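Notes from the teaching lab at Dendville

Wed 10 October

A warm hello to everyone who has come back to us after the summer, and a special one to those of you joining the evening course for the first time. Bench space has been on my mind a good deal lately, so I hope you'll forgive me if I go on about it for a paragraph or two.

Back in August Mwende Mwakyusa and I spent two very pleasant (and rather dusty) afternoons going through the cupboards, and we found far more glassware than we knew we had, including a whole box of beakers still in their paper from the old Trirngate site. The chipped ones have gone. The good ones have been washed and put on the middle shelf, and please do use them, as they are much nicer to pour from than the plastic jugs we'd all got into the habit of grabbing!

We've also settled on a simple layout for the practical sessions. The pipette hangs on its rail at the left, the beaker comes next, then the box of tips, and the flask sits forward where you can get a hand to it. If you are left-handed, swap it all round and put it back when you finish.

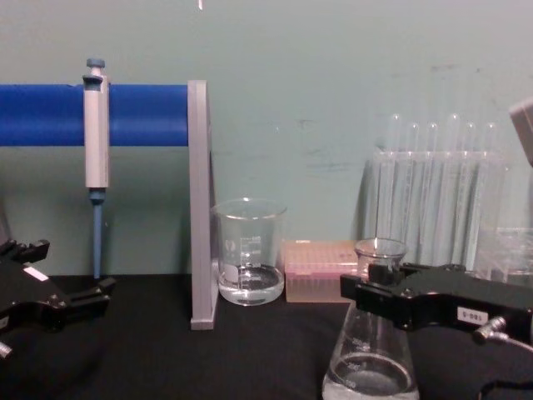 Kibet Kashindye wrote in to say that hanging the pipette up was the best thing we'd done all year, and that he would only ask for the tips to go a little nearer to the hand, as he finds himself reaching over the glass every single time. Fair point, Kibet, and I've tried it your way at my own bench this week. I rather like it, though I do now knock my elbow on the stand.

A few small things while I have you. The tip boxes cost us 245 for the term's order, so do close the lid when you're done and we shall make them last. Nyokabi Makori has kindly written new labels for the drawers. And there are 24 places on the pipetting evening, with a handful still going, so have a word with Slavica Lazarević if you'd like one. She'll be in the prep room most days before lunch, usually with the kettle on.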